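**Irside workroom, June 14, 2024**

We moved into the Irside unit in December with a kettle, two trestles and a great deal of optimism about the floor. The floor has since been scraped, filled, sealed and sworn at, and the lights over it have been replaced, so a gallery page seemed in order. It's a short gallery. Most of my photos from the winter are of my own thumb.

For anyone planning the same job, the unit is 16 metres long and every one of them had old carpet glue on it. The Rurnent sealer goes on grey, smells like a wet dog and wants 45 hours before you put anything heavy back. We gave it 300, mostly through poor organisation. The Sevar rep tried to sell us a second coat in a different colour, and we're still thinking about it – the thinking is free.

The overhead lights were the bigger argument. The old tubes hummed and made everybody look recently deceased.

### Down at floor level
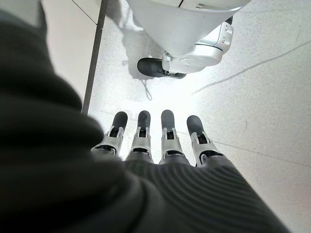
Our new lights are from Urquijo and I'd been told they would be too harsh for the room. I've stopped listening. There's a good shine on the curved white shell and the silver metal, and the black wheel or foot gets its own small dark shadow. Under the old tubes you'd have got a general gloom and a headache. The skirting boards are next, once we agree on a colour.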